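Ticket 438: right gripper loses thin wires, comparing finger pads
Opened by: Marcus Tran
Status: open, waiting on Lakatos
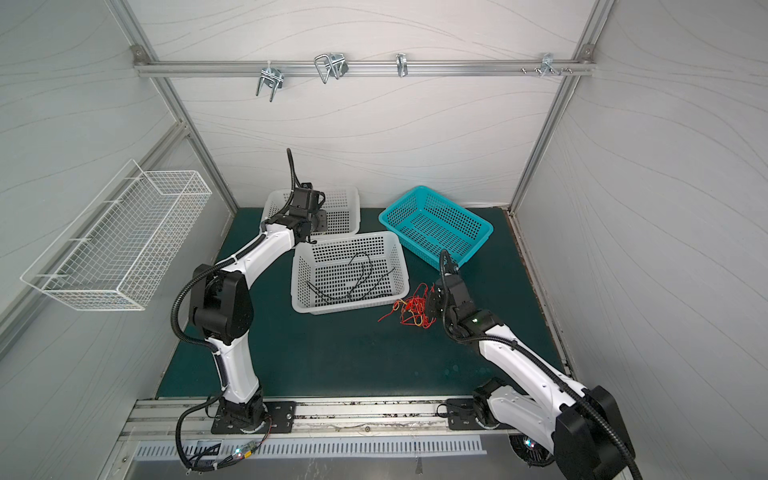
Update 1, Marcus
Cable sorting on the Cunthorpe cell, both arms on the same controller build. The left arm is fine over its basket. The right one gets down to the red and yellow bundle with no trouble, closes, and then single wires slide out on the lift. Stock pads, grip force at 69. Black cables seem much easier for it!

Update 2, Ákos Antal
Love this one, it's a proper pad test. Please swap only the right side to the ribbed Ratard pads and leave the left on stock, so we have a comparison. Keep force at 69 for the first run.

Update 3, Marcus
Done, and wow, what a difference. 375 picks overnight, 2 drops, both on yellow. The close is a touch slower, but I'll take it. I also tried the Skostero soft pads for a bit (great feel, but they fold over on a thick bundle).

Update 4, Ákos
Fantastic numbers. Can you send me the controller log for the two drops? I've asked Lakatos for a second ribbed set for the left arm, should ship in March.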